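We use cookies to remember your settings and count visits. Accept | Manage

About Trekbridge

Trekbridge makes hand-held grippers for people who want to teach robots by doing the job themselves. You pick it up, you do the task, and the recording becomes training material for a robot arm later on. We started with 2 desks and one very ugly prototype, and there are 25 of us now!

Our main product is the Bokier kit. Every kit comes with 2 grippers, a charging dock, spare finger pads and our recording software, Clulorari, which runs on an ordinary laptop. Most new users make their first good recording the same afternoon they open the box (we love getting those emails).
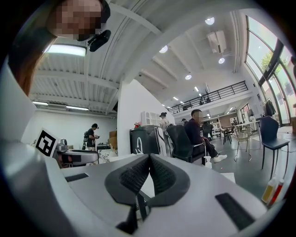 Finger pads and marker tag on one of our grippers, with the office behind.

The pads are the part we fuss over most. The mesh pattern has been through 3 versions, and the current one came out last May after a lot of arguing over how it should hold small, slippery things like bottle caps. If you have an older kit, the new pads fit it fine.

We also run Górecki, our loan program for schools and small labs. You borrow a kit for a term, keep everything you record, and send the hardware back. Tell us what broke, please. We read all of it, and a lot of it ends up in the next release.

Want to try one? Write to us and say what you'd like your robot to learn.

Comments

gluegun_dad: Do the new pads come in a smaller size? My students have little hands and the grip feels wide.

mapleshop: Borrowed a kit last term. Setup was easy, the dock is a bit wobbly.

tofu77: Does Clulorari run on Linux yet?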